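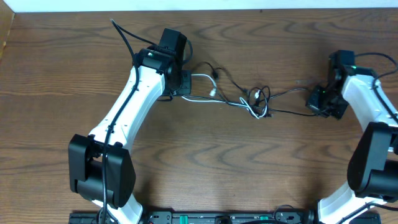 How often does a wooden tabletop need oiling?

Twice a year suits most tables that get daily use, and once a year will do for one that mostly holds the mail. Sprinkle a few drops of water on the surface. If they sit up in beads, leave the table alone for now. If they flatten out and leave a dark spot, it's time.

That covers tables with an oil finish. If yours is varnished, oil will sit on top like salad dressing and collect cat hair until you wipe it off again. To find out which you have, put a drop of oil on the underside and come back after dinner. Gone means oiled, or bare. Still there means varnished, and you can skip down to the part about rings with a clear conscience.

Before you start

Take everything off the table. Everything includes the fruit bowl, the candle no one lights and the pile of paper you have been moving from one end to the other since February. Wipe the top with a damp cloth and a little dish soap, follow with plain water, and dry it with a towel. Then wait overnight. Wood holds on to moisture longer than it lets on, and oil put over damp wood goes cloudy.

Sanding

You may not need to. If your palm slides over the surface without catching, go straight to the oil. If it feels furry, sand lightly by hand, always along the grain. Wavy grain makes this harder to obey, so pick the general direction and stick with it. Start at 240 grit. People will tell you to finish at 600, and 600 does feel wonderful, but it closes the wood up so much that the oil has a hard time getting in. I did our kitchen table that way once and spent the next week blotting it. Stop at 320 and go have a sandwich.

Vacuum up the dust, then wipe with a cloth barely dampened. Tack cloths are fine too, if you enjoy having sticky hands.

Oiling

Use less than you think. For a table that seats four, a few tablespoons per coat is plenty. Pour a small puddle in the middle, spread it with a lint-free rag (old T-shirts, washed many times, are perfect, and you own more of them than you admit) and work toward the edges. Don't forget the end grain, which drinks like a college reunion.

Leave it for 20 minutes, then wipe off all the extra with a clean rag. All of it. Any oil left standing turns to a tacky film that will take a print of every elbow in the household. Let it dry a full day and do a second coat. A third coat is for people who are avoiding something else.

The rags

Please read this bit even if you skip the rest. Rags soaked in linseed or tung oil can heat up by themselves and catch fire when they're wadded in a bin. Spread them flat outdoors, away from anything that burns, until they are dry and stiff, then follow your local rules for throwing them out.

White rings

A white ring is moisture trapped in the finish. Lay a dry cotton cloth over it and go across with a warm iron, no steam, for a few seconds at a time, looking underneath between passes. If that doesn't shift it, rub in a little petroleum jelly, leave it overnight and wipe it off in the morning. Mayonnaise works for the same reason and makes the room smell like a picnic.

Black rings

These are in the wood itself, usually from metal left standing wet. You can sand and bleach them, and on a solid top that's reasonable. On veneer, stop and think first. I have one from a cast iron pot, and a trivet lives on it now. The trivet is very popular with guests.

Scratches

Rub a shallow one with a walnut, wait five minutes, buff. It doesn't fix the scratch, it darkens it, and from across the room that's the same thing. Deep gouges want a wax filler stick a shade darker than you'd guess.

Things to keep off it

Ammonia cleaners, scouring pads, hot pans, and any spray that promises instant shine. Also pizza boxes straight from the oven, as I learned and then learned again.

Last updated March 31, 2022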